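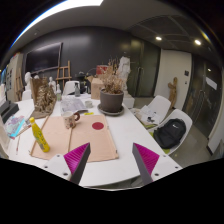 Fig. 4.1 Worktable with mug, drink bottle and potted plant

Last updated: October
October, by the Flelitz studio desk

4. Setting up the table for a still life

The Kakura booklet that came with the table says you can have a group of objects ready in 8 minutes. We have never managed it, and we doubt the people who wrote it tried with a full table. Allow longer.

4.1 Choosing and placing

1. Pick your objects before you move anything. One tall, one round and one dull is plenty.
2. Mark out a base and keep the group on or close to it.
3. Push papers, boxes and spare bottles back.
4. Put the darkest or bushiest object behind the others.
5. Sit down where you will draw and look again. Most groups that please you standing up look poor from a chair.

Note: The booklet's "golden triangle" diagram can be skipped. We tried it and got the same drawings as before. 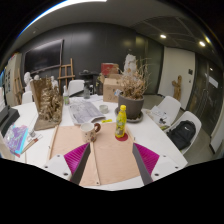

Spacing matters more than the choice of objects, whatever the Jakab course notes say about "meaningful items". A mug and a drink bottle will do. With the mug's handle facing right, towards the bottle, the space between the two becomes a shape worth drawing, and the round red coaster gives you an ellipse to measure against. The dried plant behind them is harder than it looks. Beginners should block it in as one mass and leave the single leaves alone.

Caution: Dried leaves break at a touch. Lift the pot by its saucer, with both hands.

4.2 Bottles and drinks

1. Screw caps on fully before you start.
2. Keep open drinks away from finished work.
3. Use a 500 ml bottle if you have the choice. A 1000 ml one tends to swamp everything near it.

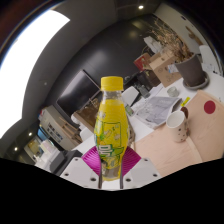
Labels cause more trouble than glass does. People copy the lettering as if it were printed flat, then wonder why the bottle looks like a playing card. On a yellow drink bottle like this one the letters turn sideways and partly curve out of sight, so draw only what you can see from your seat. Get the ribbed cap and the gap above the liquid down first.

Note: Dakero sells a clear viewing grid with 100 squares for this job. A pencil held at arm's length has served us just as well.

4.3 Leaving a group overnight

1. Put a pencil tick beside each base.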